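Speaker notes: "The Princess Who Wouldn't Stay in the Portrait"
Cosbridge Library, Thursday evening talks, 24th October

Start on time. Wait for the coughing to finish, then start anyway.

Open with the wedding. Teltach had a population of 1267 that year, and on the morning the princess married into the ruling house, 2000 people lined the road to the chapel. Pause there and let them do the math. Visitors came over the hills by cart, and the two inns put up their prices before breakfast.

She was nineteen. The prince was 61. The court newspaper called it a love match, which tells you what you need to know about the court newspaper.

Next, the letters. She wrote 245 that we know of, most of them to her sister, and the first dozen are almost all complaints about soup. Read the soup one out loud. Do NOT do the accent (see September).

Then slow down a bit. By her second winter the letters get shorter. She asks for books, then for money, then for a horse. She got the books.

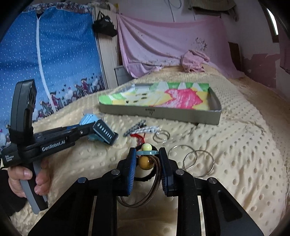 The public loved her and the palace could not work out why. She stopped to talk to people. She was late for everything. She once left a state dinner by the kitchen door and was found two hours later playing cards with the coachmen, and winning. The palace said she had a headache.

If they're still awake, do the Prandimell business. Prandimell was the summer house, and she was sent there "for the air" after the quarrel over the succession. It stood next to a tannery. Hold for laugh. If none comes, explain tannery.

Her death: keep it plain. A fever, four days, no poison. Someone will ask about poison. The doctor's notes survive and they're very dull, and I've read them twice hoping otherwise.

Questions, ten minutes. The Kazemi biography is the one to recommend, though skip the chapter on her dreams. No, I haven't seen the TV series. Yes, I have, all of it, but don't get into that.

Give back the microphone this time.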